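About Plurbridge

We are a small firm that collects examples for robots to learn from. People guide a pair of arms through ordinary table-top jobs, we record it, and our clients train their systems on the recordings. Whether the systems learn what the brochures promise is another matter.

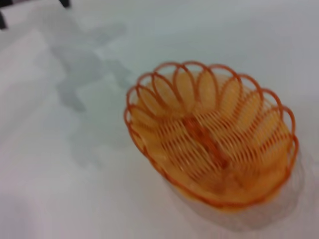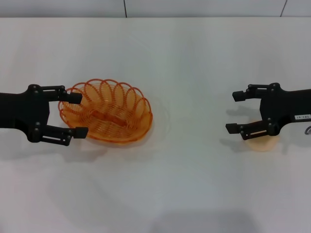 Jovita Trujillo and Rohani Gunawan started Plurbridge after one too many demonstrations that only worked with the presenter's own cup. We still distrust a good demo - ours included. A robot that has seen 394 recordings of one job may have learned the job, or it may have learned our table.

So we keep the failed attempts and label them as failed. We turn down requests for "clean" sets with the fumbles taken out. Maricruz Villalobos checks the labels and throws back more than the rest of us would like.

There are five of us. We don't sell robots, and we won't tell you how soon one will be tidying your kitchen. If you want a sample set, ask for Felicidad Belmonte - and please say what you plan to test it on.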